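Workshop notebook, Skerkeck depot, road survey section
Entry for Sunday, June
Kept by: Bent Riis
Subject: Automated condition survey, Brarndale road, and changes to inspector duties

Purpose. To record the state of the automated survey at the end of its first full period of use, and to note for colleagues which duties have changed, which have not, and which remain undecided. Earlier entries on mounting and power supply still stand and are not repeated.

Arrangement at present. Footage is recorded through the windshield while an inspector drives the assigned route at normal road speed. On return to the depot it is transferred to the Plimico software, which marks suspected cracks, worn line paint, missing marker posts and growth that obstructs the view. Each mark becomes an item in a queue. An inspector accepts, rejects or reclassifies every item before anything is passed to the maintenance crews. No work order is issued by the software alone. This was agreed before the start and has been observed.

Volume. The queue for the period closed at 1,572 items. Under the paper system, an inspector stopped the vehicle, stepped out, and wrote up each defect at the roadside. The items are not comparable one for one, as the software splits a long crack into several entries where an inspector would have written a single line. Any report that sets the two totals side by side should carry a note to this effect.

Rejected items. Most rejections fall under tree shadow. Where branches hang over the pavement on a bright day, the broken edge of the shade is read as patching or surface loss. The second group is reflection from the dashboard, which the software reads as a change in the surface.Þórarinsdóttir has supplied a matte cloth for the dashboard. It has been cut to size but not yet fitted; the fixing must not cover the air vents. Fit before the next run and enter the result on the following page.

Trial of threshold. The confidence threshold was raised by 3 steps on one batch. Shadow items fell, but two worn sections of edge line known to us from the spring inspection were also lost. Threshold returned to its former setting. Do not change it again without an entry in this book.

Duties. The inspectors' working day has altered more than the plan allowed for. Driving time is shorter and there is far less standing on the verge beside moving traffic, a clear gain in safety. Screen time has grown to fill the hours released. Review sessions were at first left open-ended and ran through the afternoon, and by the later hours items were being accepted without a proper look. Sessions are now limited to 30 minutes, followed by other work away from the screen. The limit applies to everyone, including the undersigned.

Two inspectors have asked whether the driver should also speak notes during the run. The present answer is no. The driver drives. If something calls for attention, it is to be noted after parking in a safe place, with the nearest marker post given as the location.

Reference view for training. The wooded stretch before the right-hand bend is to be used when new reviewers are shown the two main causes of rejection. Shade lies across the near lane and over the double center line, and the mesh pattern reflected in the windshield covers much of the same lane. Reviewers should mark both areas by hand before the software's result is opened, and the two sets are then compared.
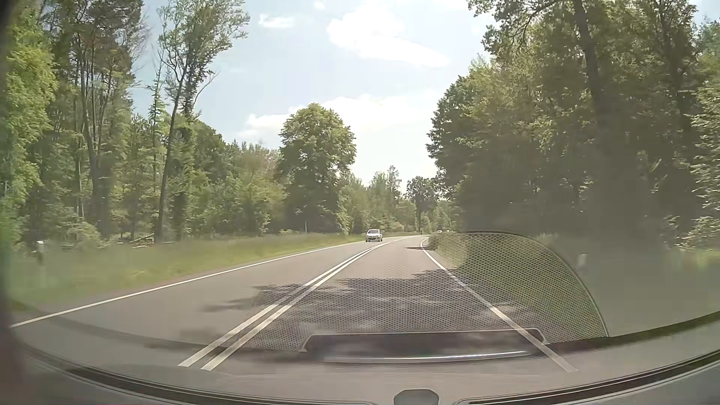 Þórarinsdóttir remarked on reading this page that the exercise is sound, but that it teaches people to look for the software's mistakes and says little about what the software passes over in silence. An inspector on foot noticed a soft verge or a blocked drain without being asked to. She proposes that one section of each route still be walked every period, with the queue kept closed until the walk has been written up.

The proposal is accepted for Brarndale. The other routes wait until the hours have been worked out. The walked section is to be chosen by the inspector and not by the software.

Matters open.

Storage. The depot drive holds up to 2,000 clips. Older footage must be moved or deleted, and the retention period has not been settled. Oncoming vehicles appear in the footage, and the question should go to the Skerkeck office in writing.

Job descriptions. These still refer to roadside inspection only. Review work is not mentioned and carries no grade. The inspectors have raised this twice and are owed a reply.

Paper forms. Keep a supply in each vehicle. They were needed once this period, when the recorder failed to start.

Next entry after the cloth has been fitted and the Brarndale run repeated.

B. Riis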